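Audience Participants, Late-Night Talk Program
Odmont Studios, Narnley

Odmont is recruiting audience participants for test recordings of an interview program in September. Recordings take place in Studio 2, Narnley. Each session seats 125 people.

Role
Participants watch a full recording, including the opening monologue and one guest interview, and complete a written response form. Selected participants may be asked to put a prepared question to the guest. Questions are reviewed by the production desk before taping.
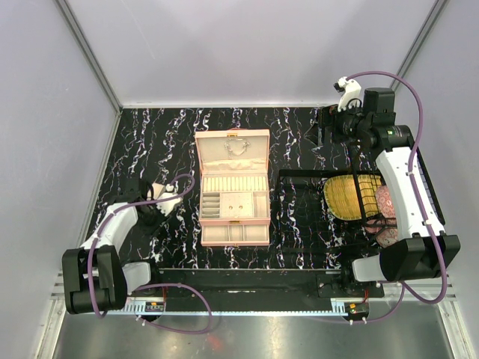 Requirements
Applicants must be 18 or older and able to remain seated for the full recording. Current employees of Odmont or of its distributor, Kozan, are not eligible. No broadcast experience is needed.

Schedule and payment
Doors close at 8 p.m. Late arrivals are not admitted and are not paid. Participants receive a flat fee by bank transfer after the session. A shuttle runs from Dusthorpe station and returns after taping.
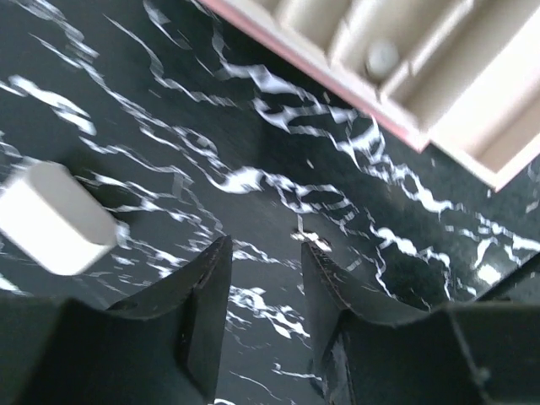
Clothing must meet the camera requirements for the seating area. Wear solid, mid-tone colors. Fine stripes, small checks and visible logos are not accepted. High-contrast prints are also excluded, including anything like the jagged white veining on the black marble-patterned tabletop, which draws attention away from the speaker. Participants in unsuitable clothing will be moved to the rear rows.

How to apply
Submit the form on the Odmont audience page. Include your age, contact details and any access needs. The pool is capped at 3,000 applications, and places are assigned by random draw. Successful applicants receive a ticket and a release form by email. Bring both, signed, with photo ID.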